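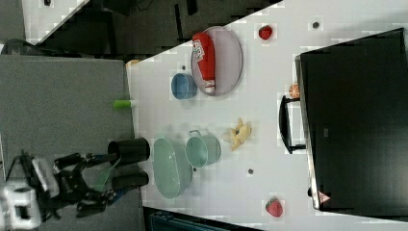
그림 1. 흰 작업대 위의 연녹색 타원형 채반과 민트색 냄비

3. 음료 충전 라인의 품목 전환: 기록의 구성과 첫 관찰

3.1 대상 공장과 자료

품목 전환은 음료 공장에서 하루에도 몇 번씩 일어나는 일이지만, 그 안을 들여다보면 놀랄 만큼 많은 것이 들어 있다. 복숭아 음료를 채우던 라인이 무가당 보리차로 넘어가는 동안 배합 탱크가 비워지고, 배관 속 시럽이 밀려 나가고, 충전 밸브가 헹구어지고, 캡 호퍼와 라벨 릴이 바뀐다. 어느 하나라도 늦으면 라인 전체가 기다린다. 우리가 이 연구를 시작한 것도 바로 이 기다림의 정체가 궁금했기 때문이다.

자료는 Trurville 공장의 충전 라인 2개에서 14개월 동안 모았다. 두 라인은 같은 건물의 같은 층에 있고 정제수와 세척액 공급 설비를 함께 쓴다. 1호 라인은 과즙 음료와 탄산음료를, 2호 라인은 차와 이온 음료를 주로 맡지만 성수기에는 서로 물량을 넘겨받는다. 기간 중 생산된 품목은 모두 40종이며, 용기 크기만 다른 제품은 같은 품목으로 보지 않고 따로 세었다. 크기가 바뀌면 가이드와 스타휠까지 교체해야 하므로 현장에서도 완전히 별개의 전환으로 다룬다.

분석에 쓴 전환은 403건이다. 정전이나 설비 고장이 겹친 전환은 제외하였고, 주말 정기 정비와 이어진 전환도 뺐다. 정비 직후의 라인은 이미 비어 있고 헹구어져 있어서 시작 조건이 다른 전환과 맞지 않는다. 시험 생산 품목의 전환은 남겨 두었는데, 횟수가 적어도 작업자들이 절차를 찾아가는 과정이 그대로 드러나 있어 버리기가 아까웠다.

3.2 전환 시간의 정의

전환 시간이라는 말은 공장마다 다르게 쓰인다. 어떤 곳에서는 마지막 병이 충전기를 나온 순간부터 다음 품목의 첫 병이 나올 때까지를 가리키고, 어떤 곳에서는 품질 검사실의 합격 통보까지를 포함한다. 이 글에서는 뒤의 정의를 따른다. 첫 병이 나왔다고 해서 팔 수 있는 제품이 나온 것은 아니며, 당도와 산도가 규격 안에 들어올 때까지 흘려보내는 양이 의외로 많다.

전환 구간은 다섯 단계로 나누었다. 잔액 배출, 배관 밀어내기, 세척과 헹굼, 형식 교체, 초기 안정화이다. 앞의 세 단계는 밸브와 펌프의 작동 기록에서 시각을 얻을 수 있다. 형식 교체는 사람의 손으로 이루어지므로 작업 일지를 보았고, 일지의 시각과 안전문 개폐 기록이 어긋날 때는 안전문 기록을 따랐다. 초기 안정화의 끝은 검사실의 판정 시각이다.

단계가 항상 차례대로 이어지지는 않는다. 숙련된 조는 세척액이 도는 동안 이미 라벨 릴을 갈고 캡 호퍼를 비운다. 이 겹침을 어떻게 적을지를 두고 연구진 안에서도 의견이 갈렸는데, 결국 단계별 시간과 겹친 시간을 따로 적는 쪽을 택하였다. 덕분에 표가 조금 복잡해졌지만, 뒤에서 보듯이 이 겹친 시간이야말로 자료에서 가장 재미있는 부분이었다!

3.3 품목 순서의 비대칭

품목 A에서 B로 가는 전환과 B에서 A로 가는 전환은 같은 시간이 걸리지 않는다. 생산 계획을 짜는 사람이라면 누구나 아는 사실이고, 옅은 맛에서 진한 맛으로, 맑은 색에서 짙은 색으로 가라는 현장의 오랜 규칙도 여기에서 나왔다. 그런데 Trurville 자료를 품목 쌍별로 펼쳐 놓자 이 규칙으로 설명되지 않는 쌍이 여럿 나타났다.

가장 눈에 띈 것은 생강 향이 든 탄산음료이다. 색은 거의 투명하고 당도도 높지 않으므로 규칙대로라면 생산 순서의 앞쪽에 와야 한다. 실제로 계획표에서도 오랫동안 앞쪽에 놓여 있었다. 그러나 이 품목 다음에 오는 전환에서는 헹굼이 되풀이되는 일이 잦았고, 검사실의 관능 담당자가 향이 남았다고 적은 경우도 이 품목 뒤에 몰려 있었다. 향료의 기름 성분이 충전 밸브의 고무 패킹에 머무른다는 것이 설비 담당자들의 의견이다. 패킹을 떼어 냄새를 맡아 보면 금방 알 수 있다고 하기에 우리도 직접 맡아 보았는데, 과연 그랬다.

반대의 예도 있다. 색이 진한 포도 음료는 누구나 뒤로 미루고 싶어 하는 품목이지만, 색소가 물에 잘 녹아 헹굼이 순조롭게 끝났다. 헹굼수의 색은 눈으로도 확인할 수 있어 작업자가 세척을 확신 있게 마칠 수 있다는 점도 한몫한다. 두 품목의 자리를 바꾸는 것만으로도 하루 계획이 한결 편안해질 수 있다는 제안에 계획 부서가 무척 반가워하였다.

이러한 차이를 담기 위해 우리는 색, 당도, 산도에 더하여 향의 잔류 정도를 품목의 특성으로 넣었다. 잔류 정도는 기계로 잰 값이 아니며 관능 담당자가 매긴 등급이다. 등급을 매기는 기준은 Eirlys Ruddock가 정리한 평가지를 썼다. 향을 네 단계로 나누고 단계마다 기준이 되는 희석액을 함께 두어, 조가 바뀌어도 판정이 크게 흔들리지 않았다.

3.4 겹침 시간과 작업 조

같은 품목 쌍의 전환이라도 조에 따라 걸리는 시간이 달랐다. 처음에는 손이 빠르고 느린 차이라고 짐작하였으나, 형식 교체 하나만 떼어 놓고 보면 조 사이의 차이는 작았다. 차이가 벌어지는 곳은 겹침이었다. 빠른 조는 배관 밀어내기가 시작될 때 이미 다음 형식의 부품을 라인 옆에 가져다 놓았고, 세척이 끝나기 전에 스타휠을 조여 두었다. 느린 조는 세척이 끝났다는 신호를 듣고 나서 부품실로 향했다.

일지를 더 읽어 보니 이유가 짐작되었다. 부품 수레가 하나뿐이어서, 두 라인의 전환이 가까운 시각에 잡히면 늦게 시작한 쪽은 수레가 돌아올 때까지 손을 쓸 수 없었다. 설비 도면에는 나오지 않는 제약이다. 충전기의 속도나 펌프의 용량을 아무리 정밀하게 모형에 넣어도 수레를 빼놓으면 실제 시간과 맞지 않는다. 우리 모형은 수레를 공유 자원으로 넣은 뒤에야 현장의 기록을 비슷하게 따라가기 시작하였고, 그날의 그래프는 아직도 연구실 벽에 붙어 있다.

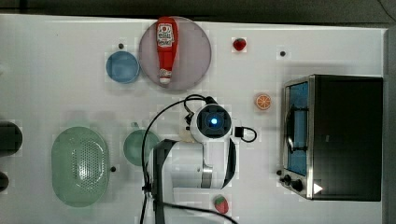 그림 2. 접시 위의 붉은 케첩병, 왼쪽의 파란 그릇과 오른쪽의 딸기

공유 자원은 수레 말고도 더 있었다. 세척액 탱크는 두 라인이 함께 쓰며, 한 라인이 온수 세척에 들어가면 다른 라인은 온도가 회복될 때까지 기다려야 한다. 검사실의 당도계도 마찬가지여서 시료가 한꺼번에 들어오면 먼저 온 것부터 차례로 처리된다. 이런 대기는 라인의 작동 기록만 보면 초기 안정화가 길어진 것으로 나타나므로, 검사실의 접수 시각을 함께 보지 않으면 충전기 탓으로 오해하기 쉽다.

3.5 Famen 모형의 적용

순서 계획에는 Famen을 사용하였다. Famen은 품목의 특성 차이에서 단계별 전환 시간을 추정하고, 그 추정값으로 하루의 생산 순서를 찾아 주는 프로그램이다. Myroslav Hordiienko가 제과 라인을 대상으로 만든 것을 이번에 음료 라인에 맞게 고쳤다. 반죽의 알레르기 성분을 다루던 부분은 대두와 우유 성분이 든 음료에 거의 그대로 쓸 수 있었고, 오븐의 예열을 다루던 부분은 세척액의 승온으로 바꾸었다. 분야가 다른 두 공정이 이렇게 깔끔하게 맞아떨어지는 것을 보는 일은 연구 내내 큰 즐거움이었다.

입력은 그날 생산할 품목의 목록, 품목별 수량, 납기, 직전에 라인을 지나간 품목이다. 출력은 라인별 순서와 예상 시각이며, 계획 담당자가 일부 품목을 고정해 둘 수도 있다. 이 고정 기능은 처음에는 없었는데, 병 공급 업체의 입고 시각 때문에 움직일 수 없는 품목이 있다는 지적을 받고 넣었다. Garba에서 들어오는 유리병은 오전에만 하역하므로, 유리병 품목은 그 뒤로 묶어 두어야 한다.

프로그램은 9월부터 계획 부서의 화면에 참고용으로 띄워 두었다. 담당자는 제안된 순서를 따를 의무가 없었고, 따르지 않을 때에는 짧은 이유를 적었다. 이 이유들이 또 보물이었다. ‘복숭아 원액 해동 덜 됨’, ‘라벨 오후 입고’, ‘야간조에 형식 교체 가능자 한 명’ 같은 메모가 쌓이면서 모형에 빠져 있던 조건이 하나씩 드러났다. 그중 원액의 해동 상태와 조별 교체 가능 인원은 바로 입력 항목에 더하였다. 라벨 입고는 변동이 심해 아직 사람이 직접 고정한다.

2017년 11월 16일에는 두 라인의 하루 계획을 모두 제안된 순서대로 돌려 보았다. 하루의 결과이므로 효과의 크기를 말할 수는 없다. 다만 두 라인의 세척이 겹치지 않도록 간격이 벌어져 있었고, 수레를 기다린 기록이 없었으며, 생강 향 품목은 1호 라인의 마지막에 놓여 야간 세척으로 바로 이어졌다. 조장들의 반응도 좋았다. 한 조장은 일지 끝에 ‘조용한 날’이라고 적었다.

3.6 자료의 한계와 다음 공장

이 절의 관찰에는 몇 가지 한계가 있다. 우선 겹침 시간은 작업 일지에 기대고 있고, 일지는 바쁠수록 짧아진다. 가장 어려웠던 전환일수록 기록이 빈약하다는 뜻이어서, 긴 전환의 내부 구조는 짧은 전환보다 덜 알려져 있다. 안전문 기록으로 일부를 메웠지만 문 밖에서 이루어지는 준비 작업은 여전히 잡히지 않는다.

다음으로 품목 쌍의 분포가 고르지 않다. 계획 담당자들이 오랫동안 피해 온 순서는 자료에도 거의 나타나지 않는다. 피할 만한 까닭이 있어서 피했을 수도 있고, 생강 향 음료와 포도 음료의 예처럼 색깔 때문에 억울하게 피했을 수도 있다. 이 둘을 가리려면 평소에 하지 않던 순서를 일부러 몇 번 돌려 보아야 하는데, 물량이 적은 겨울철에 시험 시간을 얻기로 공장과 이야기해 두었다.

관능 등급 역시 품목마다 판정 횟수가 다르다. 자주 생산되는 품목은 여러 조의 판정이 모여 있지만 계절 품목은 한두 번의 판정에 기대고 있다. 특히 매실 음료와 유자 음료는 서로 다른 등급이 나와 있어 다음 생산 때 다시 평가할 예정이다.

같은 방법을 Flolcombe 공장에도 적용하기 위한 준비가 진행 중이다. Flolcombe에서는 무균 충전기를 쓰므로 세척 뒤에 살균 단계가 하나 더 들어가고, 살균 상태를 유지할 수 있는 시간에도 제한이 있다. 순서뿐 아니라 순서 사이의 간격까지 중요해지는 셈이어서 문제는 더 까다롭고, 그만큼 기대도 크다. 부품 수레는 라인마다 하나씩 있다고 한다. 단계별 시간의 추정식과 품목 특성표는 4절에서 다룬다.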